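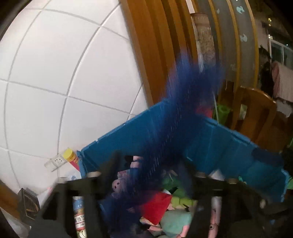 Photo: Houda Samir / Borkbridge Robotics Club

4. Your first sorting run

Now the fun part! Grab the hand-held gripper, squeeze it open and closed a few times, and get a feel for the grip pads.

Note: Plush toys are great for beginners. They squash, so you can be a little off and still get a good pick.

5. Move to the round table and press record. Pick one item, lift it clear of the pile, and set it down.

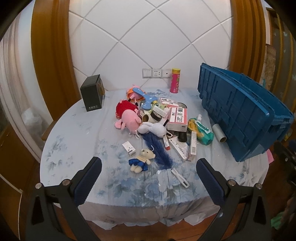

Go slowly at first. Smooth moves make much better training clips than fast ones, and our goal for November is 2,000 of them!

Caution: Keep your free hand away from the fingers.

6. Try boxes next, gripping them by the narrow sides.

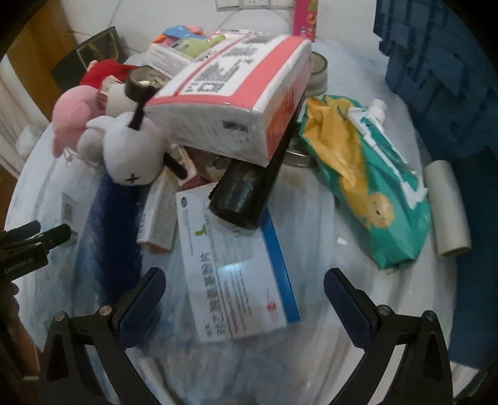 7. Stop after 30 minutes and save your clips.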